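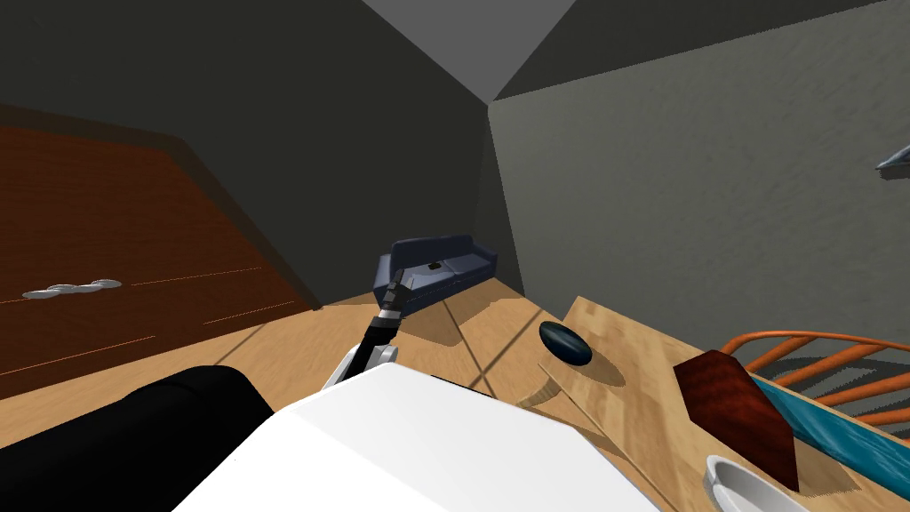 *Navy blue, low, with rounded arms and separate seat cushions.*

I wanted to write this post in December, when we were still sitting on two kitchen chairs in front of the television, but at that time I was too annoyed to write nicely. Now I am calm. So, the subject is how we bought a sofa in a country where we did not grow up, and in a language in which I still don't know the right name for half of the furniture.

The first problem was the word. I learned "sofa" at school. Then we moved to Serkska Street and our neighbor, Fletcher Hoani, always said "couch." In the shop at the corner they said "sectional," and on the internet I found "loveseat," "settee" and "davenport." I spent one whole evening reading about the difference and my husband asked me if I was preparing for an exam. For the record, we wanted a sofa for three people, without a corner, without a bed inside, and without a place for drinks in the armrest.

Where I come from, you don't really choose a sofa. My parents had one, brown, with wooden sides, and it came from my father's aunt. It was too hard in the middle and everybody knew this, so guests got the ends and children got the middle. When I moved to my first apartment I got it too, and later my cousin took it. I believe it is still in use. I never thought of it as something a person could like or not like.

Then suddenly I am standing in Lorneo, a store so big that there is a café in the middle, and a young man asks me what my style is. I said "for sitting." He was polite about it. He showed us a very deep model where my feet did not touch the floor, and a white one which I was afraid to touch. We tried the soft ones first. My advice is to do it the other way, because after the very soft ones everything else feels like a bench at the train station, and you lose your judgment.

The price of the one I liked best was $3,854. I read the label again to be sure that I understood the comma, since at home we use it in a different way. I understood it correctly. We thanked the young man, had a coffee in the café and went home by bus.

After this I started to look at used ones. In the evenings, after work (I do customer support for Bitbridge, so I already look at a screen all day, which my eyes did not appreciate), I went through the listings. There is a special language there as well. "Well loved" means that it has stains. "Smoke-free home" I understood, but "must go" I first read as a kind of recommendation, like a restaurant where you must go. "Cash and carry" means that you carry it. Also, many people give every measurement except the one you need. I wrote to one seller three times to ask for the depth and he sent me, each time, the height.

I should explain why the measurements were so important. Our staircase has a turn between the first and second floors, and the turn is not generous. Fletcher told us that the people before us had to leave a wardrobe downstairs for one week and finally gave it away from the sidewalk. So I made a plan of the stairs on paper, and then a sofa out of cardboard boxes and tape, only the outline, and we walked it up. My husband was against this at first. But the cardboard sofa got stuck exactly at the railing, and after we cut it shorter, it passed. From that moment I knew that our limit was 2 meters of length, and that the legs had to come off.

The sofa we bought in the end was $105. The woman wanted $120, I said 100, and we met at a number that made both of us a little unhappy, which my mother says is the correct price. It is dark blue. I had always imagined gray, because gray is what you see in magazines, and I was worried that blue would make the room smaller. It did not. In the morning it is really blue and at night it looks almost black, and I like that it changes. The only thing I miss is that you cannot see on gray every crumb from toast, and on blue you can.

The seat cushions had gone flat on the left side. I suppose the woman's family also had its places! I took them to Hakim, the upholstery shop behind the post office, and the man there pressed one with his hand and said "this one is tired." He offered to put new foam in all of them, and I asked him how firm. He gave me pieces of foam to sit on, right there in the shop, while other customers were waiting with their chairs. I chose the second firmest. It is a bit hard, if I am truthful. My husband says I have rebuilt the sofa of my father's aunt.

Some practical notes, for anybody who is searching now:

- Measure the stairs and the door before you look at any sofa. After you fall in love with one, you will measure badly.
- Ask if the legs come off, and ask if the seller still has the screws.
- Sit for ten minutes. Bring a book if you feel strange.
- Cushions with a zipper are much easier to repair. I would not buy the other kind again.
- Smell it. I am sorry, but you have to.

Fletcher helped us to carry it, together with his brother, and they would not take any money, so I made them a potato pie, which they ate on the stairs while we were looking for the missing screw. It was in my coat pocket.

Next I need a lamp – a tall one, for the corner by the window – and I already see that there are "floor lamps," "torchieres" and "arc lamps." If somebody knows a good shop for lampshades only, please write to me in the comments.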